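Review: Velance Home Alert Kit
By Rocío Escobedo
11 February 2019

After the string of break-ins on the east side of Hillolholm last fall, a lot of people here went shopping for alarms. The Velance Home Alert Kit kept coming up at the neighborhood meetings, so I bought one at full price and lived with it for ten weeks.
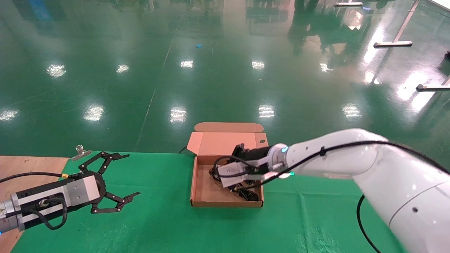
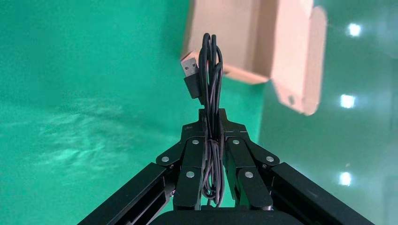
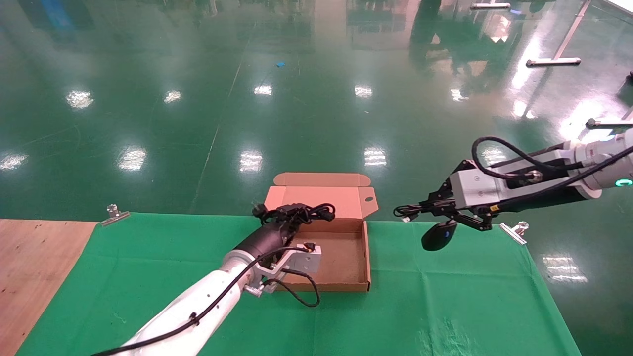 Cables and their cardboard box.

The kit covers the front and back doors and five windows. It has a base unit, seven sensors, a motion detector and a keypad. There is no contract. If you want a monitoring center to call the police for you, that costs extra each month, and I did not sign up for it. Without it, the base sounds a siren and sends a message to your phone.

Setup took me most of an evening. The sensors stick on with adhesive pads and went up fast. The keypad did not. It has to be paired with the base before anything else will connect, and the manual puts that step near the back. I started over twice before I found it.

The siren is loud enough to hear from the sidewalk with the windows shut. My neighbor Barış Coşkun stood out there while I set it off, and he could hear it clearly from his own porch too. He had his garage broken into in April and lost two bikes and a compressor, so he was more interested than I was in how fast the message comes through. Over the test period it usually arrived before I could have reached the keypad. On two occasions it came several minutes late – both times our internet service was having trouble, and the base has no cellular backup unless you pay for monitoring.

False alarms were my main complaint. The motion detector went off for the cat until I lowered the sensitivity, and after that it missed me walking slowly down the hall. I ended up moving it to the basement stairs, where the cat doesn't go. The door sensors never gave me a false alarm.

Check the rules before you buy. Hillolholm requires a permit for any alarm that can be heard outside, including the ones you put in yourself. The form is at the police station front desk. Repeat false alarms can bring a fine, and the paperwork in the kit says nothing on local permits.

I paid $535 at Magaña Hardware. The Kandby system on the next shelf was cheaper but came with fewer sensors, and I would have needed extras for the kitchen windows. Barış bought the Kandby and is happy with it in a smaller house.

The battery in one window sensor died in week seven. Velance sent a replacement without arguing, though I waited 10 days for it. The others still show as full in the app.

I'm keeping the kit. I would buy it again for a house with a lot of ground-floor windows and no pets. For an apartment it is more than you need.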